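The Upgrade

My father-in-law's computer had come from Clundis in the days when Clundis still had a shop, and it had been slow for so long that the family had built habits around it. He would press the button, put the kettle on, drink the tea, rinse the cup and come back to be greeted by a small turning circle.

"It's thinking," he'd say, with some respect.

For his birthday in September we gave him memory. It arrived in a padded envelope big enough for a roast, and he turned it over a few times looking for the rest of the present.

"How much was this?"

"Forty-six dollars."

"For a ruler?"

He wanted to do it himself. He cleared the dining table, laid down the good towel and put on the glasses he saves for tax. The instructions, from a company called Ponine, ran to 6 languages and said in each of them that the module should be seated firmly but without force. He read this aloud twice. He had been married 41 years, he said, and had never received a less useful piece of advice.
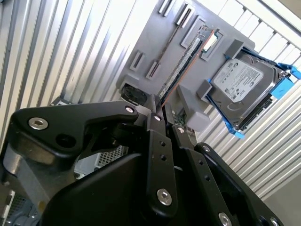
A memory module goes in at both ends or it doesn't go in at all. His went in at one, then the other, then the first again, like a man trying to get comfortable in economy. There was a click. We all looked at the dog.

"Was that the good noise?" he asked.

I said I thought it was the good noise. He closed the lid, pressed the button and — out of loyalty, I suppose — went to put the kettle on.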